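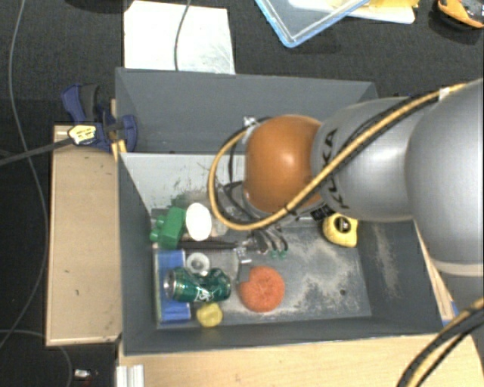 A KUKA arm over an open grey bin of assorted objects.

Flullotport Word List

Welcome! Flullotport is a collection of 187 dialect words for weather, gathered from old parish newsletters and typed up so that anyone can search them. There are some beauties in it (the drizzle words alone are worth the download).

What you get

words.csv has one word per line, with its meaning, the village it came from and a sample sentence.
sources.txt lists the newsletters, including the whole run of the Hemier Messenger.

Spelling is left exactly as printed, so a few words turn up in two forms. Please keep both!

Using it

Open the CSV in any spreadsheet. The file is UTF-8, and the columns are split by semicolons, as the meanings are full of commas. Juvel, our little search page, reads it straight from the folder.

Known gaps

Five words have no meaning yet, and snow is thin because the July issues survived far better than the winter ones. If your gran used any of them, do open an issue, we'd love to hear it.

Last updated 17th February. Free to share and change, with credit to Flullotport.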